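Callari Alva
Mobile helper robot with one gripper, for rooms where people live

Product no. 3174
Made by Callari, Drornville

Alva is a robot for light work in furnished rooms: guest houses, care homes, student flats. It drives to a piece of furniture, opens it, puts something in or takes something out, and closes it again. It works with the furniture you already have. You do not need to change the handles or put markers on the wall.

What Alva can open

Drawers and cabinet doors with a knob, a bar or a cut-out grip. Small round knobs were difficult for our first model, so the fingers of the present gripper are narrower at the tip. The drawer must run freely. If a person needs two hands for it, Alva will stop and send a message to the tablet.

The head camera looks down on the furniture from above, so that Alva can check the inside of a drawer before it puts anything there. White furniture in front of a white wall is a common case in rented rooms, and we gave it much attention in the last software version. 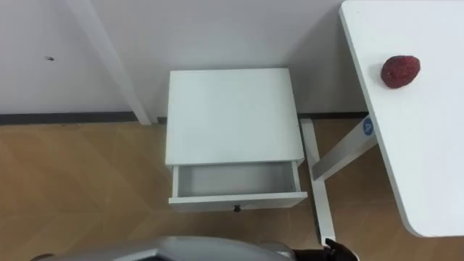
In the box

- Alva with head camera and gripper, black
- Charging plate and cable
- 4 spare finger pads
- Tablet with the Silside room software
- Printed handbook in English

Room software

With Silside you show each room to the robot one time. You walk in front, Alva follows, and you give names to the furniture on the tablet. After this you can plan tasks by room and by hour, also for Sunday. Up to 17 rooms can be saved. Maps stay on the robot and are not sent to us.

Please note before ordering

Alva cannot climb steps or thick carpet edges. Hard floors such as wood, tile and laminate are best. It must not be used to give medicine.

Price and delivery

Rental is 1058 euro per month, with service included. The shortest rental is one month. New orders are delivered from December. For a visit with demonstration in your own rooms, please write to our office in Drornville and tell us which furniture you have.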